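Oiling a round wooden table, how long between coats?
Posted in Furniture and Floors, 23/07/2020

Pushpa Sengar
Hello to all. I have bought a second-hand round table and sanded the top down to bare wood. The seller gave me a tin of Culberg oil with no instructions on it, only the name. I put the first coat yesterday evening and after 20 hours it is still a little sticky near the middle. Should I wait more, or wipe it again? I would like the same calm look as this one, with the grain not too shiny.

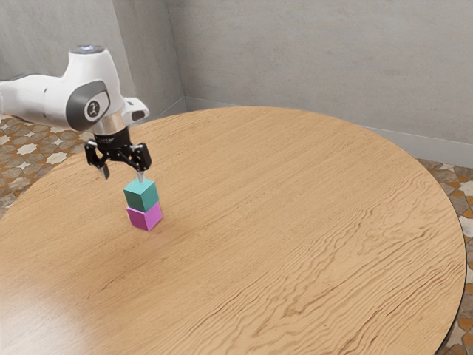 Large round wooden table, two cubes stacked on top.

My room is quite cold at night - maybe this matters.

Masanja
Sticky means too much oil was left on. Take a cotton cloth, put a few drops of fresh oil on it, rub the sticky part and then wipe everything dry with a clean cloth. Leave it up to 26 hours with a window open. After this do a second coat, very thin, and wipe it off after ten minutes. For me two coats were enough on a kitchen table, but a thirsty wood can ask for one more. Please lay the used cloths flat outside to dry, do not leave them in a ball, they can catch fire by themselves.

Ekar
I just used wax, much easier.

Pushpa Sengar
Thank you Masanja, I will try with the cloth tonight and put the heating on.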